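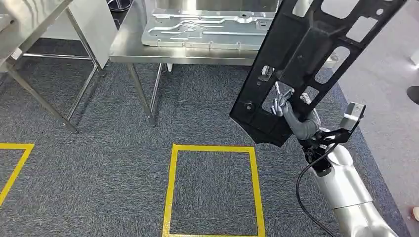
Wiltadard Auto Parts Task Kit
For school clubs and student robot teams

The Wiltadard kit gives a team a set of car-part handling jobs to program, practice and score. It was put together by Sze-wing Kwan and Mei-kuen Kwan, who coach the Shek robotics club in Cotport, and it is sold through Zindumine. The club uses it for its Saturday sessions and for the fall meet in October.

Tasks are written for humanoid or two-arm robots with hands or grippers. Teams supply their own robot. The kit does not include a controller or any software.

The starter task is a carry. The robot picks up a molded plastic part, holds it through a turn and sets it down. The second task adds a small electronic module that has to be placed on a license plate frame. Most first-year students need several sessions before they move on to it.

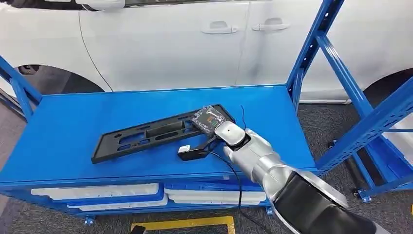 Modules are sold separately and can be replaced one at a time. Keep cables clear of the wrist joints during practice. A run is stopped if a cable snags, and the team starts over.

What's in the box
Molded plastic practice parts
License plate frame
Floor marking tape, yellow
Task cards, set of 47
Printed score sheets, pad of 99
Coach's guide, 81 pages

Floor setup
Mark the zones with the yellow tape before the robot is powered on. The coach's guide has a layout for a classroom and one for a larger hall. Carpet is fine. Press the tape down at the corners and check it again between runs.
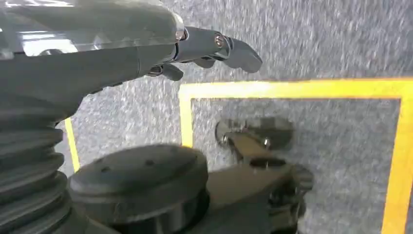
Scoring is done by two students, one calling and one writing. A part set down outside its zone scores zero for that step, but the run continues.

Tables and racks are not included. Any flat surface the robot can reach will do.

Replacement tape and score pads ship separately from the kit. Clubs ordering 2 or more kits should contact Zindumine for a school quote.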